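Workshop notebook, Thursday
Miltevmont bench, walnut ink batch for the Kirnix ledger repairs

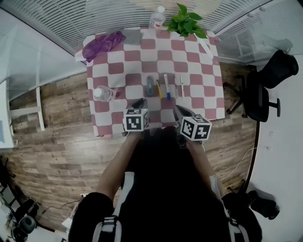

Ink

Husks soaked since Monday night, strained twice through muslin. Color on the drawdown card is a mid brown with a slight green cast at the thin end. Added gum arabic in small amounts until the line stopped feathering on the Esska laid paper. Feathering persists on the Masanja stock at any gum level I tried, so the Masanja sheets go back to the sizing tray before anyone writes on them.

pH 5 by strip. Strips are old; repeat with a fresh pack.

Sizing

Gelatin at the usual strength, 100 ml per tray. Tray one went cloudy when it cooled below working temperature. Rewarmed, skimmed, used for the offcuts only. Tray two was fine. Sheets hung by the short edge. The long edge cockles and then needs a second pressing.

Ledger pages

Leaf 2,843: tear at the gutter, closed with thin kozo and wheat paste. Paste a little wet, some tide line on the verso. Left under blotter and glass.

Leaf 3,394: ruled lines faded but readable under raking light. Do not re-rule. The Kirnix instructions ask for fills to be toned and left blank, and I read that as covering the rules too. Query sent, no reply yet.

Nib notes

Pointed nib catches on the unsized Masanja. Broad nib does not, but lays down too much ink and takes most of an hour to dry. A medium nib on sized Esska gave the cleanest line of the day, thick strokes even, no pooling at the turns.

To do

Fresh pH strips.
Second coat on the Masanja sheets, then repeat the feathering test.
Move the drawdown cards to the window for the light test, half of each covered with foil.
Check leaf 2,843 for the tide line once it is out of the press.

Shares 5 | Comments 0
Contact | Copyright Miltevmont workshop | Back to top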